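18th May

Block extraction, force-guided policy, second round

Picked up where we left off in April. The Flerkley controller is back on the arm with the new gains, and the Zorkitz policy was retrained overnight on 3000 simulated pushes. Friction was randomized per block this time. In the April runs every block in a sim tower had the same friction, and the policy learned to lean on that.

Procedure for today: 45 trials, 15 for each of three probe settings (low, medium, high force limit). The tower is rebuilt by hand after any collapse. Force bias is zeroed in free space before each approach, finger pointing down, nothing touching. Skipped the zeroing on the first two trials and threw them out, then started the count again.
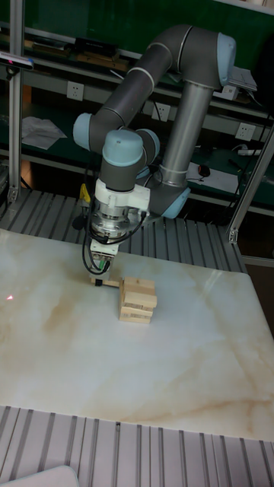 Force limit matters more than I expected. At the low setting the policy gives up on blocks that would move with a bit more push, and at the high setting it drags the neighbors along. Medium is the one to keep. The short towers are the harder case for reading the signal: with the stack down to about six layers and the sides already uneven, a block sticking out to the left at the top, under the finger, gives a contact force that mixes block weight and friction. The Barbosa baseline treats both as friction. Ours separates them if the probe is slow enough - under that speed the two curves come apart clearly in the log.

Collapses: 12 out of 45, most of them at the high setting. Have not split them by layer yet.

Cable drag is still in the data. There is a slow drift in the lateral force when the wrist turns past a certain angle, and it goes away when the wrist turns back. Could model it, but rerouting the loop at the sensor is less work. Try that first.

To do
- reroute sensor cable, repeat the medium setting only
- split collapses by layer
- send the force logs to Puvinport with the zeroing times included
- rerun the baseline with the same slow probe, otherwise the comparison isn't fair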